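**Grivell hand unit** - handheld gripper for collecting folding + tidy-up demos
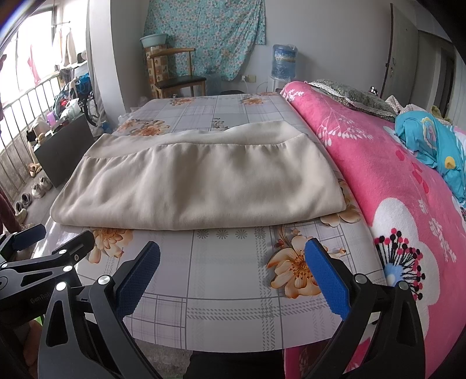

*Hand unit over a folded beige garment, bedroom session. Blue textured pads on both jaws.*

Same jaws you'd bolt on the arm, but you hold it. Squeeze, grab, fold, let go. Every squeeze gets logged with the video so the clips go straight into training, no teleop station needed.

**In the box**
- hand unit, black jaws, pads fitted
- 2 spare pad sets
- USB-C cable, wrist strap
- card for the Elleck uploader (login is on the back, dont lose it)

**Good for:** clothes, towels, bedding, light kitchen stuff. Not for glass. Not for anything hot.

**Battery:** 4 hours recording. Less with the preview screen on.

**Sample set:** 1,891 folding demos, recorded in regular homes. Lahlou format, opens in the Gredance viewer. Free with any unit, ask for the link.

**Before a session**
- wipe pads, dry cloth only
- open and close fully 2 times so it zeros
- start with garment flat, both jaws in view
- dropped it? keep recording, mark the clip "retry". We want those too

Pads wear out faster on fleece. Order extras now, next batch isnt until December.

Bulk orders or repiars: Marwan Salameh, Gredance. Orders in by Thursday ship the following week.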